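Dawber Secondhand Server Board: Cheap, Green, Mostly Willing
Reviewed by Tracey Staniforth

I wanted a home server and had 55 dollars, which narrows things down. Dawber sells boards pulled from retired office machines, and mine came from Drudbridge in a box meant for something much larger. 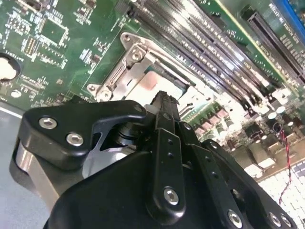 Six memory slots is the reason I picked it over the Emenum, which costs 200 dollars and has four. I will probably fill two of them, but I like having room to be irresponsible. The latches on mine all click shut, although the last one wants persuading.

The processor bracket is a proper piece of stamped metal, held down with four round screws, and closing it takes more force than I'm comfortable using on anything electronic. I looked away and pushed. It survived.

My complaint is the labeling. The white print on the board is tiny, and the manual is a 413-page scan, slightly crooked, with the power header on a page somebody has used as a coaster. I spent most of Friday evening with a flashlight in my teeth.

It also doesn't fit a regular case. Todetti makes an adapter tray, which I bought, and which fits if you skip one screw.

Fan noise at startup is impressive — the dog left — but it settles after a minute. Four stars. I'd buy another, preferably with a dry manual.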